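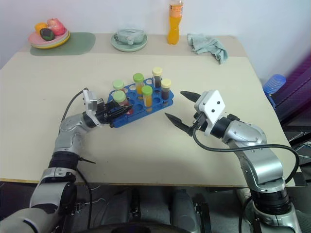
# Tube Racks and Capped Tubes: Frequently Asked Questions

Maintained by Efe Okafor, Urnovance teaching laboratory, Steinbach building. Last revised 3rd April.

This page covers the blue plastic racks and the screw-cap tubes issued from the Pundley store. Glassware, cryogenic boxes and microplates have their own pages.

## Racks

**Which tubes fit the blue rack?**

Any round tube that passes through the top holes without force and stands upright when released. Tall and short tubes can share a rack. If a tube leans or spins freely, it is too narrow for the hole and belongs in the small-bore rack.

**Do I have to fill every position?**

No. Empty positions are normal. Spread a partial load along the length of the rack so that neither end is much heavier than the other. A rack loaded at one end only will dip when it is picked up from the light end.

**Can I lift a loaded rack by one end?**

You can, but it will tilt. Small angles are harmless with the caps closed. Uncapped tubes must be on a level surface before anyone moves the rack, and an uncapped rack is carried by both ends.

**Can racks be stacked?**

Empty racks, yes. Loaded racks, no. The caps are not a bearing surface.

**Can the racks be autoclaved?**

No. The Clarkov racks we stock soften and the holes go oval. Wash in warm water with neutral detergent, rinse, and drain upside down on the mesh shelf. Do not use acetone.

**A hole is cracked. Is the rack still usable?**

Tape over the cracked position and keep using the rack. When 3 positions are taped, return it to the store. The replacement order code is 1053.

## Caps

**What do the cap colors mean?**

On this site, green is for working samples and cream is for stocks. The color says nothing about concentration, hazard or age. Read the label.

**There seem to be several greens. Are they different?**

They are different production batches. Pale yellow-green, light green and bright green are all treated as green. Please don't invent a code based on the shade; we had one in August and it took a long time to undo.

**Can I swap a cap from one tube to another?**

Only between clean, empty tubes. Once a tube has held liquid, its cap stays with it until both have been washed.

**How tight should a cap be?**

Finger tight. If you need a tool to open it, it was closed too hard, and the liner should be checked before reuse.

## Contents and labels

**Can I identify a sample by its color?**

No. The practice set includes orange-yellow and dark brown liquids, and more than one tube may look the same. Two tubes with matching liquid and matching caps can still be separate samples.

**Where does the label go?**

On the tube wall, below the cap thread, running lengthwise. Never on the cap alone. Write the set number first, then the position. Set 137 is the standard practice set and does not leave the room.

**A label has come off. What now?**

Put the tube in the quarantine tray with a note of which rack it came from. Do not relabel from memory.

**How full can a tube be?**

Leave clear space under the cap. Tubes filled to the thread leak when tilted, and the liquid dries in the thread.

## Bench use

**Where should the rack stand?**

On a flat tabletop, with its long side facing you and well back from the front edge. Keep cables from nearby equipment out from under it. A cable under one end is enough to tip a tall tube.

**In what order should I load and unload?**

Load from the back row forward. Unload from the front row back. Short tubes are easiest to reach when no tall tube stands in front of them.

**What if a tube is dropped?**

If it is closed and intact, wipe it, check the cap and return it to its position. If it leaked, follow the spill card by the sink and record the set number.

**How do I request more tubes?**

Fill in the store form by noon. Tubes are issued by the bag; a carton holds 1000 and needs Efe's approval. Caps are ordered separately, and the form rejects any request that leaves the cap color blank.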